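Gunnel Hägglund
Posting this as a thread because three people asked how I deal with fruit in a one-room apartment with no real kitchen counter. It's longer than I planned.

1/
Background. I rent one room in Pendton. Bed, table, small fridge, a sink in the corner. The table is for eating, working and sorting the shopping. Fruit goes on the table because the fridge is full of everything else.

2/
For a long time I bought fruit in a bag, put the bag on the table and forgot it. By the end of the week there was something soft at the bottom. I threw out a lot of tangerines that way.

3/
What I do now is sort it as soon as I get home. Shoes off, hands washed, bag emptied onto the tablecloth. Then everything gets looked at before it goes on the plate.

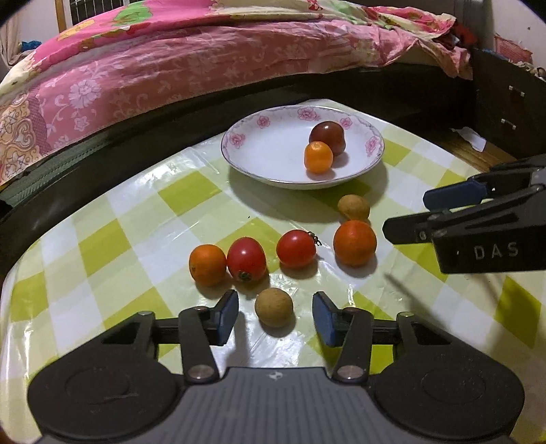

4/
Sorting goes faster if you spread things out. A pile hides the bad side of whatever is in the middle. I leave a gap between pieces when I can, and I turn each one over once. The tomatoes get the longest look. A red one with a dark scar on it, like the oval one on the cloth here, is usually fine if the skin is closed. If the scar is open or damp I cut that part off and eat the rest the same day. I don't put it with the others.

5/
The tablecloth is plastic. I know people have opinions about plastic tablecloths. Mine wipes clean in one go and I can put wet fruit on it. It came folded and the creases never came out. I tried weighing it down with books for a week and then stopped caring.

6/
Someone asked about the green checks. It was that or brown grapes. I stand by the green.

7/
Order of work, for those who like a list:
Citrus first, since it's the toughest.
Then tomatoes.
Then anything with a thin shell or a brittle skin.
Anything that already smells sweet from a foot away goes straight to a bowl by the sink and gets eaten that evening.

8/
Citrus: press near the stem end with your thumb. Firm is good. A little give is fine. If your thumb leaves a dent, eat it today. Small marks on the peel mean nothing. I used to put back every orange with a spot on it and I was wrong for years.

9/
Tomatoes: I leave the stem on if it came with one. Oda Moen, who has the room upstairs and grew up with a greenhouse, told me they dry out more slowly that way. I haven't tested it. I just stopped pulling the stems off and it saves me a step.

10/
I don't keep tomatoes in the fridge unless they're already very ripe. Cold makes them mealy. Two or three days on the table in March is no problem in this building. In summer it's one day at most.

11/
Longans, when I can get them: I shake each one next to my ear. If it rattles it has dried up inside. The shell tells you very little. Buy a small amount, because once you start peeling them you don't stop anyway.

12/
Now the plate. I've had bowls and I've had a wire basket. I went back to a shallow plate because you can't stack fruit on it. One layer is all it holds. When it's full I've bought too much.

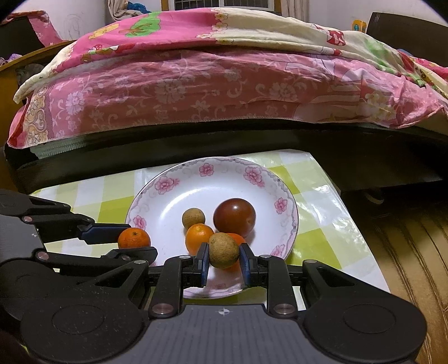 13/
One layer also means I see all of it every time I walk past, and in this room I walk past it constantly. From the bed to the sink is 3 steps. If something starts to go I notice in the morning, before coffee.

14/
I take whatever needs eating soonest and put it nearest the edge. When I come in hungry I grab from the edge without thinking. That one habit has done more than any storage box.

15/
About storage boxes. I did buy one, the Giltelov with the vented lid. It's well made. It also took up a third of the fridge shelf, and I never remembered what was in it. I gave it to Oda and she keeps batteries in it.

16/
Where I shop: Gilska on the corner for citrus, because they let you pick single pieces. Moriarty for tomatoes, late in the afternoon, when they mark down the loose ones. I don't go to both on the same day unless it's raining and I want to get it over with.

17/
Someone will ask about washing. I rinse right before eating, and that goes for all of it. If I rinse everything when I get home it sits there damp and goes off sooner. The exception is anything dusty or sticky, which gets rinsed and then dried with a dish towel.

18/
After sorting I wipe the cloth with a damp rag and a drop of dish soap, then again with plain water. Juice from a split tomato gets tacky on plastic and you find it later with your sleeve. Ask my gray cardigan.

19/
The whole thing takes me less time than boiling an egg. I threw out one mandarin last month. The month before I started doing this, I carried a full bag down to the bin.

20/
Replying to the question about bananas: they hang on the hook behind the door, away from the plate. They make everything else ripen faster and they don't fit on it anyway.

21/
And the person who asked where the plate is from: a box of mixed dishes at a yard sale. There was only one with the pink flowers. If you ever see another, message me.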